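Skultport Returns Center
Automation working group – notes of the December meeting

Present: Barnabás Fülöp (chair), Anita (day shift), Corey (evening shift), Lucille (maintenance), Jo (HR), Dev (systems), Marcus (Girnness site, by phone)
Apologies: Pete
Start: 2:10 p.m.

1. Notes of the last meeting
Agreed, with one correction. Item 4 should say that the break room stays on the ground floor until the new racking is in, and not until the end of the month. Dev to fix the copy on the shared drive.

2. Actions carried over
Floor markings by bay 3: done.
Second emergency stop on the outfeed side: fitted, still to be signed off. Lucille has the form.
Stools for the inspection bench: ordered, no delivery date yet. Anita said the evening shift has been borrowing chairs from the training room and they are the wrong height. Barnabás will call the supplier.

3. Amar cell – first full month
Dev reported. The cell handled 352 returns on its best shift. The target in the plan was 400. Boxed items and hard cases go through with few stops. Soft goods account for most of the stops, and insulated bags are the worst of them. The system has trouble choosing where to take hold of a bag when the lid, the strap and the side walls can all move.

Corey asked whether the target had been set with soft goods in the mix. Dev said no, it came from a test with boxes only. Barnabás asked for that to be recorded. The target will be looked at again in the new year and will not be used in anyone's review before then.

Marcus said Girnness had the same trouble and now sends all soft goods to the manual bench. Their numbers for the cell went up but the bench got busier, and they had to move two people back to it from packing.

4. Insulated bags
The group looked at one of the bags from the Magyar account on the white inspection table. Anita went over what a person checks by hand: zipper runs all the way, pulls attached, strap stitching, lining, marks on the outside. She said most people on days can do one in under a minute and that smudges on the light-colored ones take the longest, as you have to decide whether they will wipe off.

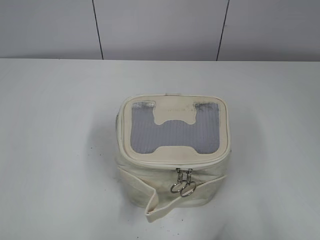

Item 4: insulated bag on the inspection table, lid closed, strap at the front.

Dev said the vision software reads the silver panel in the lid badly under the overhead lights and sometimes flags it as damage. He has asked for a different light to try. Lucille said the metal rings on the zipper could also be throwing it off. To be tested separately.

It was agreed that insulated bags go to the manual bench for now, on both shifts. The cell will get them only during the test hour, 1 p.m. to 2 p.m., with someone from the bench present. Corey wants the evening shift to have a turn at the test hour as well. Barnabás agreed in principle – times to be worked out with Jo.

There are roughly 600 of these bags waiting in the cage. Magyar has been told they will be late.

5. Jobs and grading
Jo confirmed again that no positions at Skultport are being cut as a result of the cell. Four people have moved from sorting to cell attendant. The attendant job is still on the sorter pay grade. Anita said this is not right, as attendants are clearing faults, filling in the stop log and answering for the count. Jo has sent a revised job description to head office and has not had an answer. She will chase it before the next meeting.

Anita also raised that attendants are standing alone for long stretches. People used to sort in pairs and talk, and a few have said the shift feels longer. Corey said it is worse in the evening. The group agreed to try two-hour rotations between the cell and the bench, starting with days.

6. Training
Each attendant is supposed to get 80 hours with an experienced person before working the cell alone. Two of the four have not had this. Barnabás said they should not be on their own until they have, even if the cell has to stand idle. Lucille offered to cover some of the fault-clearing part.

7. Other business
Noise from the compressor – Lucille to measure it at the bench end.
The stop log has no code for "strap caught." Dev will add one.
Corey asked for the stop log to be printed and put up by the time clock. Agreed.

Actions
Barnabás: stools; new target
Dev: correct last notes; light test; strap code; printed log
Jo: job grading; rotation schedule; evening test hour
Lucille: sign-off form; zipper ring test; compressor noise
Anita: list of bench checks for insulated bags, copy to Marcus

Closed at 3:25 p.m.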